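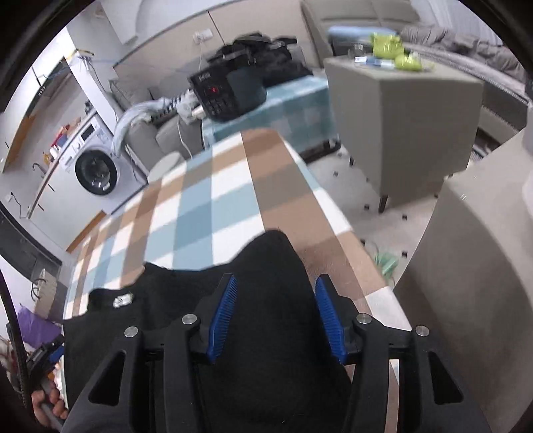

Okay, so my topic for the household science unit was keeping a bedroom warm at night without running the heater until morning. I picked it because our apartment on Flakberg gets really cold in February and my roommate and I fight over the thermostat constantly (I'm the cold one).

My first plan was way too big. I wanted to compare every kind of blanket, plus curtains, plus rugs, plus what you wear to bed. Mr. Florin Buzatu read my proposal and wrote "pick ONE" across the top in green marker, so I went with bedding layers.

## What I did

I slept with a cheap thermometer under the covers and wrote down the reading when I got in, again after 20 minutes of reading, and again when my alarm went off. The heater was off the whole time. I also handed out a survey in the Gevunlow dorms and the library lobby. I printed 250 copies and got 211 back, which made me so happy! People really like complaining about being cold.

The survey asked what people put on their beds, whether they wear socks, and what they do when they wake up freezing at 3 a.m.

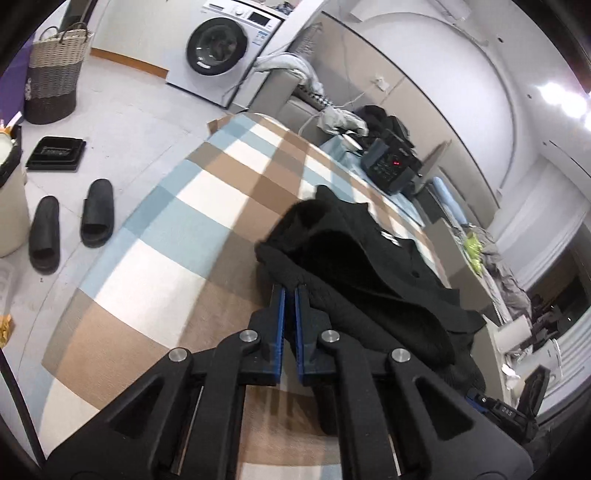 The most common answer to that last one was "grab whatever is closest," and that covered coats, towels, a bathrobe, and in one case a sleeping dog. Only 190 people answered the sock question, I think because I put it on the back of the page. Lesson learned.

## What I found

Two thin blankets beat my one thick comforter on most nights, which I did not expect. The order mattered too. When I put the fluffy one on top it felt cozy but the heat leaked out, and when I put a tighter weave over it the morning reading came out higher. I tried this on four different nights and it only went the other way once (I'd left the window cracked, so I'm not counting that one, sorry).

Socks made no difference on the thermometer but a huge difference in how fast I fell asleep. I'd love to know why.

## Problems

My roommate turned the heater on twice. I also rolled onto the thermometer and had to borrow another one from the Mavell lab, and it reads a little higher than mine did, so the second week is adjusted down by one degree. The report was supposed to stay under 2000 words and my first draft was nearly all sock stories, so most of those are gone now.

If I did it again I'd get a thermometer that records by itself, and I'd ask someone who sleeps warm to try the same layers. My cousin in Roman already said yes for next winter.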